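Domain housekeeping: the boring stuff I finally did

Hello again! I spent most of the past week inside my registrar's control panel (glamorous, I know) and came out with fewer domains, a smaller bill and a couple of opinions, so that's what you're getting this month.

Some background for the newer subscribers. I register names the way other people buy seed packets. An idea comes along late at night, the .com is free, and by the time I've brushed my teeth I own it. Prutimine was one of those. So was Korkanard, which I was sure would be a mapping site and which has spent its whole life pointing at a parking page. Every July the renewals roll in together and I grumble and pay them, and this year the total came to a bit over $500, which was enough to make me sit down and look at the list properly.

First thing I learned: check the renewal price, and ignore the first-year price completely. A couple of my fancier endings had cost me next to nothing to register and then jumped when they came up again. It's all there in the price list if you scroll, and I hadn't scrolled. Now I keep a plain spreadsheet with the name, the registrar, the expiry date and the renewal price, and if I wouldn't pay that last number today, auto-renew goes off.

Second thing: the contact email. Two of my names were still tied to an address at Thampi, where I stopped hosting ages ago, so every renewal notice was going to a mailbox I can't open. Please go look at yours! Changing it took a few minutes, plus a confirmation click, but my registrar does put a transfer lock on a name after certain contact changes, so if you're planning to move it somewhere else, read their rules before you touch anything.

Third, and this one is Mio Tamura's tip (thank you, Mio): before letting a name go, search your own password manager for it. I was all set to drop a domain that turned out to be the recovery address for my Jotell account. If somebody else had picked it up, they could have asked for a password reset and received it. That name stays.

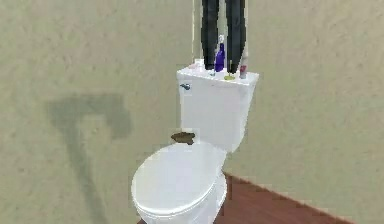
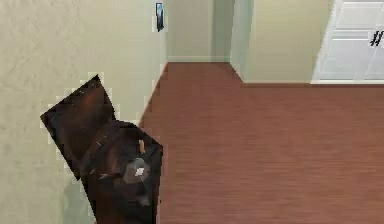
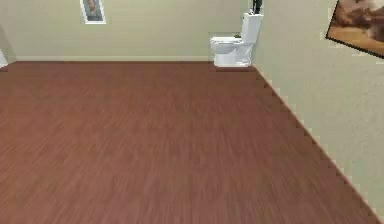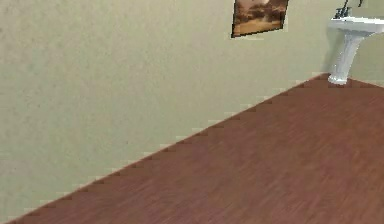 As for Korkanard, I've decided to let it expire and I feel fine about it. I did consider selling it, and I had a price of $200 in mind, but the one offer I got was so low that I didn't write back. What I'd like in its place is a single bare page under my main domain listing the projects that are still alive, with a lot of space and very little on it, like that room with one picture on the wall and one sink and not much else. I have a draft. It has a heading and a link, and I keep having to stop myself from adding a sidebar.

Next time I want to get into DNS records, mostly the leftover ones that point at services you've canceled. If you have a messy zone file and don't mind me quoting bits of it, hit reply and send it over.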